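Chores, and who is going to do them

Wednesday, June 3, 2026

My vacuum ate a shoelace again. It was attached to a shoe, and the shoe was dragged from the back door to the leg of the couch, where the whole procession stopped and the vacuum began to play the little song that means it wants me. I was on the phone with my sister. She asked if I had company.

I bring it up since she had called to tell me, with real excitement, that by the time she retires there will be a machine in her house that picks up after people. She had seen a video. A tall thing with hands was folding a towel on a kitchen island, and it folded it well enough, and there was piano music. I asked how long the video was and whether anything had been sped up. She said I was no fun.

I'm a little fun. But I've lived with the vacuum for six years, and before that I spent eleven years on the packing floor at Lemance, where we had a machine that closed boxes. It was a wonderful machine. It closed roughly 500 boxes an hour and would have gone on closing them through a fire. What it couldn't do was close a box with one flap folded in the wrong way, and so there was a person (me, for most of one winter) whose job was to stand upstream of it and fix flaps. I've thought about that winter a lot while reading predictions about housework. I wasn't replaced by the machine. I was hired by it, more or less.

So when people ask me whether robots can do chores yet, I want to know which part of the chore. The dishwasher does dishes, sure. It doesn't carry them over from the table, scrape off the egg, or notice that the big pot is facing up and filling with gray water. The washing machine has been finished business since before I was born, and laundry still takes up my Sunday, because laundry is mostly carrying, sorting, and looking for the other sock. We've automated the middle of nearly everything. The two ends are still ours, and they both involve picking things up off other things.

Picking things up is what my cousin's friend Zeyu Yin works on, at a company called Venemton that has half a floor over a tile showroom. I had dinner with him in February and behaved badly, by which I mean I asked him when I could have a robot to tidy the living room. He took it well. He said that at the moment he was mostly worried about balls.

I have a dog, Uno, and my living room floor is largely tennis balls, so this struck me as a good place to start. Zeyu explained that a ball is a nice object in some ways. It has no handle to find, no right side up. You come at it from wherever you like. It also rolls. If one finger gets there a hair before the other, the ball goes off to the side, and now the machine is reaching for a spot where a ball used to be. Two balls are worse, he said, as it has to choose one and then stick with the choice, and sticking with a choice was apparently a sore subject that month.

A lot of the practicing happens inside a computer, where there is no couch to roll under and no dog. You make a plain surface, put something on it, give the program a hand, and let it try over and over while you go to lunch. One of the runs he told me about had gone through 1647 tries, and in 987 of them a ball was picked up and stayed picked up. I did the math on my napkin and said that was sixty percent. He said, yes, and that he'd been pleased with it. I said that Uno was closer to a hundred. He asked what Uno did with the ball afterward, and I had to admit that Uno takes it behind the dryer.

I keep going back and forth on sixty percent. On a shop floor it's nothing, you'd be walked to the parking lot. At home I'm not so sure. If I came downstairs in the morning and sixty percent of the stuff on the floor was in the basket, I'd be thrilled – I have shared houses with human beings who never got near it. The trouble is the other forty. A ball that got away is only a ball. A glass that got away is a Saturday with the dustpan, and I'd like to see a lot more tries with glasses before anyone puts piano music under it.

Mrs. Tóth next door, who cleaned offices for thirty years, thinks the whole thing is aimed at the wrong rooms. She says let it do the tops of cabinets. Nothing up there rolls, it never has to be quick, and people don't want to do it, so who's going to complain about the quality? I passed this along to Zeyu. He wrote back that high places were hard for other reasons and listed them, at length, at one in the morning.

He also sent me a picture of the ball exercise, after I'd pestered him for one. It's all drawn by the computer. I have it stuck up on the fridge, and my sister, who came by on Sunday, looked at it for a while and asked where the rest of the robot was. Fingers were as far as I'd gotten, I told her. She went home and ordered a basket with wheels.

The shoe is fine. The lace is still partly in the vacuum, and I'll get to it tonight with the scissors.

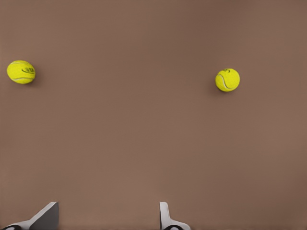
Aurora Sampaio
Blogger, former box-flap fixer

Aurora writes here when the floor is clear enough to reach the desk. She lives with one dog and one vacuum.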